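Ticket-Verlauf: Heizung Teeküche / Besprechungsraum, Standort Harnach
Status: geschlossen (unter Vorbehalt)
Kategorie: Gebäude, Raumklima
Eröffnet: 21. Januar 2020

Fehlerbild

Der Heizkörper im Besprechungsraum neben der Teeküche wird nur oben warm, unten bleibt er kalt. Dazu ein Klopfen in unregelmäßigen Abständen, bevorzugt dann, wenn jemand am Telefon etwas Wichtiges sagt. Thermostat steht auf 5. Auf 3 ist es genauso, auf dem Schneeflöckchen auch. Das Schneeflöckchen ist also entweder kaputt oder Optimist.

Das Vorgängerticket aus dem September wurde mit dem Vermerk »außerhalb der Heizperiode nicht reproduzierbar« geschlossen. Sachlich war dagegen wenig zu sagen.

Betroffener Bereich

Besprechungsraum und Teeküche hängen am selben Strang. Der Raum ist eigentlich für Besprechungen vorgesehen, der Tisch steht an der Außenwand und damit genau dort, wo man ihn im Januar nicht haben will.
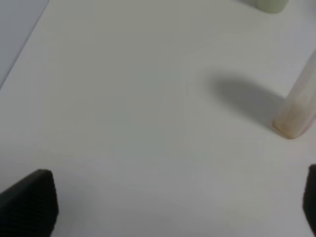 Schritt 1: Entlüften

Vierkantschlüssel gesucht. Laut Inventarliste haben wir sechs Stück, laut Schublade keinen. Einen neuen im Baumarkt geholt, Beleg liegt der Abrechnung bei.

Entlüftet, bis Wasser kam. Viel Luft, danach ein kleiner Spritzer in den Ärmel. Der Heizkörper gluckert seitdem nicht mehr, klopft aber weiter. Unten immer noch kalt. Anlagendruck danach geprüft und im grünen Bereich gefunden, die erste gute Nachricht dieses Tickets und vorläufig die letzte.

Schritt 2: Thermostatkopf abnehmen

Die Vermutung war der festsitzende Ventilstift, der Klassiker. Kopf abgeschraubt (Kesix, das ältere Modell mit der Überwurfmutter, die man nur einmal im Leben mit der Hand aufbekommt). Der Stift ließ sich eindrücken und kam von selbst zurück. Mehrmals wiederholt, er kam jedes Mal zurück. Am Stift liegt es demnach nicht, ich hatte mich schon so auf die kurze Lösung gefreut.

Kopf wieder montiert. Die Ziffern zeigen jetzt nach unten, man liest sie am besten kniend. Als Schönheitsfehler akzeptiert.

Schritt 3: Rückfrage bei der Hausverwaltung

Nimlow angerufen, Warteschleife, Panflöte. Auskunft: Vermutlich sei das Entlüftungsventil zu. Ich habe auf Schritt 1 verwiesen. Daraufhin Auskunft: Dann vermutlich der Ventilstift. Ich habe auf Schritt 2 verwiesen. Daraufhin wurde ein Formular geschickt, Pflichtfeld »Haben Sie bereits entlüftet?«, Antwortmöglichkeiten »Ja« und »Weiß nicht«.

Formular ausgefüllt zurückgeschickt. Die automatische Antwort nennt eine Bearbeitungszeit von bis zu 90 Tagen. Nachgerechnet: Das wäre im April, da wird es dann wirklich deutlich wärmer.

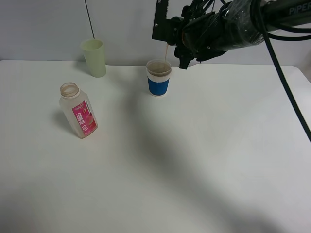
Ich habe die Frist im Ticket als Wiedervorlage eingetragen und auf eigene Faust weitergemacht, soweit man das als Mieter darf. Der Mietvertrag ist in diesem Punkt ausführlich und nicht besonders freundlich.

Schritt 4: Rücklaufverschraubung

Hätte ich zuerst ansehen sollen. Die Verschraubung unten am Rücklauf war fast ganz zugedreht, unter einer Kappe, die jemand sorgfältig überstrichen hat. Farbe angeritzt, Kappe ab, mit dem Inbusschlüssel vorsichtig geöffnet. Ausgangsstellung notiert, damit hinterher niemand behaupten kann, es sei vorher anders gewesen.

Nach einer Stunde war der Heizkörper bis unten warm. Das Klopfen hatte aufgehört. Dafür bildete sich an der Verschraubung ein Tropfen, hing eine Weile und fiel.

Schritt 5: Der Tropfen

Mutter eine Vierteldrehung nachgezogen. Tropft langsamer. Noch eine Achteldrehung, tropft wie vorher. Zurück auf die erste Stellung und einen Behälter daruntergestellt, denn mehr Kraft wollte ich an einer Verschraubung dieses Alters nicht anwenden. 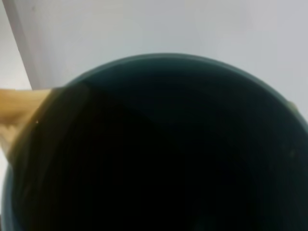 Installateur beauftragt, Firma Khamphan, kam am nächsten Morgen. Dichtung getauscht, Rücklauf sauber eingestellt, den Thermostatkopf ungefragt richtig herum gedreht. Die überstrichene Kappe hat er lange angesehen und nichts dazu gesagt. Rechnung: 485 Euro inklusive Anfahrt, Kostenstelle Gebäude. An Nimlow weitergereicht mit der Bitte um Erstattung, da Instandhaltung laut Vertrag Vermietersache ist.

Ergebnis

Heizkörper wird gleichmäßig warm, Verschraubung trocken, kein Klopfen. Der Raum ist bei Stellung 3 brauchbar und bei Stellung 5 nur im T-Shirt zu ertragen. Beschwerden über Hitze bitte als neues Ticket, nicht hier drunter.

Offene Punkte

Die Erstattung. Nimlow hat geantwortet, man übernehme Kleinreparaturen grundsätzlich gern, benötige aber zuvor das Formular zur Heizkörperentlüftung. Erneut eingereicht, diesmal mit »Weiß nicht«.

Die anderen Heizkörper am selben Strang haben ebenfalls überstrichene Kappen. Die fasse ich erst an, wenn sich jemand beschwert.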